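Working From Coffee Shops, Libraries and Shared Tables: Your Questions

Filed under: Home Office & Away, Reader Mail
6 min read

I get a lot of mail about working away from home, and plenty of it asks the same things in slightly different words. So I've pulled the regulars together on one page. I've been doing this since I left my desk job at Solanki, and I've made most of the mistakes already, including the one with the soup.

How long can I stay on one coffee?

My own rule is one purchase every 90 minutes, and I speed up if the place is filling up. If people are walking in, looking for a seat and walking out again, I pack up. A muffin does not buy you the afternoon! If you know you need four or five hours, go to the library.

Do I have to ask before I plug in?

In a coffee shop, yes, I always do. It takes two seconds and they usually point you to a better outlet than the one you were eyeing. In a library you're fine as long as your cord isn't lying across an aisle. Bring a short cord for exactly that reason - mine is three feet and I've never wished it were longer.

Is a day pass at a coworking place worth the money?

Depends on what you've got on that day. I buy one when I have calls, or when I have something due Friday and I know I'll fidget at home. For plain email and reading, I can't make the math work. Look for a pass you can use in halves. Skikitz, where I go, sells a book of 5 half days, and I get through one in a month or so, except in October when I pretty much live there.

What should I look for in a table?

Depth first. You want room for the laptop plus your forearms, or your shoulders will be up by your ears by lunch. Then check for a wobble (lean on it before you unpack, I mean really lean). Then look at where the window is, and sit sideways to it so you aren't squinting at your own reflection all day. A white top is lovely in winter and a bit much on a sunny morning.
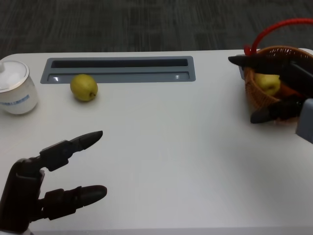

Words: Corrado Gentile

How do I handle phone calls?

Step outside, or book a room. I know, I know, it's a quick one. It's never a quick one, and your voice goes up when you can't hear the other person well. If you absolutely have to answer at the table, say "let me call you back in five" and go find a hallway. I'd also skip speakerphone completely, even if the place is half empty.

Can I leave my stuff when I go to the restroom?

I take the laptop and phone and leave a sweater on the chair. A stranger will almost always say yes to watching your bag, but it's a lot to put on somebody who might want to leave. A reader wrote to tell me she uses a bike lock through her backpack straps. I haven't tried it but I kind of admire it.

Is the free Wi-Fi safe?

For ordinary browsing I don't lose sleep over it. For banking or client files I use my phone's hotspot. Check the exact network name with the staff before you join, too. I once spent a whole morning on a network that belonged to the nail salon next door, and it was faster, so no harm done, but still.

What do you carry?

Laptop, short cord, earbuds, a paper notebook, a water bottle with a lid that really closes, and a folding stand from Osix that weighs next to nothing. I used to carry a mouse and a full keyboard, and all that did was turn me into the person taking up two seats. Oh, and a granola bar. Always.

How do you keep track of what you spend?

I log it in Clerkado on my phone while I'm still standing at the counter, otherwise it's gone. Last year my total came to 914 dollars in coffee and day passes, and it gave me a bit of a jolt. I've set myself a cap for this year and I'm mostly sticking to it.

What if I get lonely?

Go to the same place at the same time of day. That's really all I've got. I show up at my regular library at 9:30, and after a few weeks people started nodding, and now there's a man with a crossword who saves me clues about baseball. I know nothing about baseball.

Got a question I missed? Send it over and I'll add it when I next update the page.

Contact | © Corrado Gentile, all rights reserved | Back to top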